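So I finally got some hands-on time with the Kollis laundry kit, the one Fliludix sells with the arm, the two-fingered gripper and the little wrist camera all in one crate. Setup took me 2 evenings, mostly cables (so many cables!), and then I pointed it at a big dryer and let it have a go at unloading.
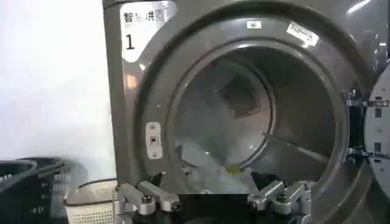
Wrist cam view, dryer number 1, a few bits still in the drum.

The camera is my favorite part. Even with the glare on the label I can read the big number, and pale cloth shows up nicely against the steel. Dark stuff is harder – I squinted at that black heap for a while on my laptop.

My gripes? The manual is 22 pages and skips the gripper settings completely, and the rental is 600 a month, which is a lot for me. I'm keeping it until December anyway, and next up I want to try folding towels!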